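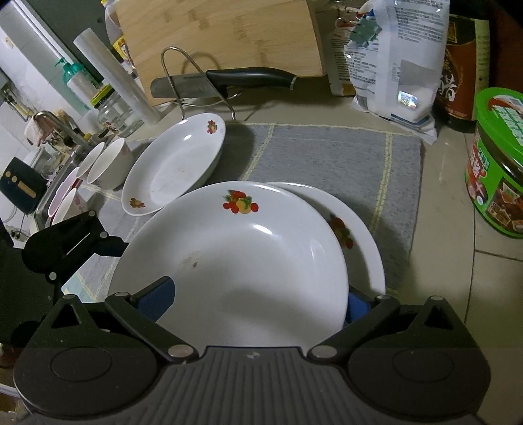 A witness statement about a road collision is a small document, and most people write it only one time in their life, so I want to begin with how to write it before I speak of courts or fines. Say good evening, say my name, wait for the people at the back. Then the first point: general words lose a case and particular words help it. If somebody asks you what is painted on the white plate, you can say "fruit," and it is correct. You can also say "red strawberries, a yellow pear, green leaves, near the rim," and now another person can pick out the same pattern in a shop. The police officer needs the second kind of answer for a car.

(Slow down after this. Last time I was too fast and had nine minutes left over.)

## Who I am

- Ekua Sowah. I worked as a clerk in the traffic court in Nollden, and now I help people to prepare their papers.
- I am not a lawyer. Repeat this at the end also. If they were injured, or if they are charged with something, they should speak with a lawyer before they write anything.
- English is my third language. Ask them to raise a hand if a word is not clear. It is better to stop me than to guess.

## The case on Vesell Street

I use this case with permission from the woman who was hit. I do not give her name.

She was on a bicycle at the corner of Vesell Street and the river road, in March, in the early evening. A car turned right across her and did not stop. She had a broken wrist. The driver was found because of two witnesses and one receipt.

First witness wrote: "A dark car came very fast and hit the lady and drove away." Every word may be true. There is nothing in it to search for.

Second witness was waiting for the bus. He wrote (read it slowly, it is on my yellow sheet):

> I was standing at the bus stop across from the pharmacy. The car was dark green. It was a station wagon. The left back light was covered with red tape. I saw the letters K and R together on the license plate but I do not know if they were at the start. I did not see the driver's face.

Ask the room: which sentence do you like best? Most people choose the tape. I like the last one. He says what he did not see. When the defense lawyer asked him about the driver, he had nothing to take back.

The receipt was from the Tomaszewski body shop. The driver paid 800 dollars in cash for a new front fender, two days after. The officer had asked at repair shops for a green station wagon with tape on the light, and the owner remembered it. Without the tape I think he would not remember, but I cannot prove this and I should not say it too strongly.

## What to write first

Write on the same day. Use paper, phone, the back of an envelope. The court does not give points for beauty.

Put down:

1. Where you were standing or sitting, and what was between you and the road.
2. The light. Was it dark, were the street lamps on, was the sun in your eyes.
3. What made you look. A horn, brakes, a voice. If you looked only after the noise, write that you looked after the noise.
4. The vehicle: color, type, damage, stickers, a roof rack, anything hanging.
5. The license plate, also when you have only a part of it.
6. Where the vehicle went after.

Then sign it and put the date. Keep the first paper even if you make a clean copy later. People throw away the first paper because it has mistakes in it. Please do not. A lawyer may ask to see it, and the mistakes are normal.

## Speed

This part makes people a little angry, so be patient.

Almost all witnesses want to give a number for the speed. "He was doing 90." I ask them how they know, and they say, it was obvious. Maybe it was. But if you give a number, you will be asked about that number, and a person who is not trained has no good answer.

Write what you compared it with. For example: "The car passed two other cars which were moving with the traffic." Or: "It went from the church to the traffic light before I could put down my bag." The investigator can measure from the church to the light. In one file the distance was 600 feet, and a store camera had recorded the car at both ends, so the speed came from arithmetic and no witness had to defend it.

Do not write "like a maniac" or "as if he was drunk." You can write that the car crossed the center line, and how many times if you are sure.

## Talking with other witnesses

You will want to talk. It is natural, you have had a shock. Give water, ask if everybody is okay, exchange telephone numbers. But try not to discuss the details before each person has written.

Esi Owusu is going to speak after me about victims and support, and she has a good exercise on this, so I only touch it. Leave it for her! She was polite last time when I took her material, but I noticed.

## If you have a dashcam

- Save the file the same evening. Many cameras record over the old video when the card is full.
- Do not cut it. Give the whole file, also the boring minutes before.
- Do not put it on the internet while the case is open. Ask the officer first. I know it is tempting.
- Write down if the clock in the camera is wrong. In the Skalledel parking lot case the camera clock was 23 minutes slow. The owner told the officer this at the beginning, and it made no trouble. If he had kept quiet and the other side had found it, I think the judge would have looked at the whole video in a different way.

Somebody always asks which camera to buy. I do not recommend brands. Buy one whose instructions you can read.

## When the letter comes

The letter from the court may come many months later. People think that the case is finished and then there is an envelope. In Nollden I have seen people put it in a drawer from fear.

A subpoena is an order. It does not mean that you are accused. If you cannot come on this date, call the number on the letter, tell them the case number, and ask what you need to send. Call early. The clerks are more kind in the morning (I was).

Bring: the letter, an identity card with photo, your first paper, reading glasses. Eat something before, there is much waiting.

In the courtroom:

- Listen to the complete question.
- If you did not understand, say so. You may ask for an interpreter, and you should ask for this before the hearing, even if your English is good for daily life. Mine was good for daily life when I first had to testify and I still did not know the word "yield."
- "I do not remember" is a permitted answer.
- If you see that you said something wrong, correct it immediately.
- You can look at the judge or at the lawyer. You do not have to look at the driver.

## Questions I expect

**Do I have to stop if I see a crash?** If you are part of it, yes, always. If you only saw it, the rules are different from state to state. I tell what I would do: stop in a safe place, call 911, stay until an officer has my name.

**Can the driver find out who I am?** In many cases yes, because the defense receives the statements. I do not hide this from people. If you are afraid, tell the officer, and tell again to the prosecutor's office, since they do not always pass it from one to the other.

**Will I be paid?** A small fee and sometimes the travel. Do not make plans with it.

**My neighbor is the driver. What now?** Write the same things. I have no easier answer for this one.

## Before closing

Handouts are in the box under the table. I printed 600 for the whole season, so they can take one for a friend. The sheet has the six points, with empty lines, and it fits in a glove compartment when folded two times. The old version, which says 11/30/21 at the bottom, has the wrong telephone number for the clerk's office. If somebody has that one, please change it for a new one.

Repeat: I am not a lawyer.

Thank the library for the room. Give the microphone to Esi and switch off my own first.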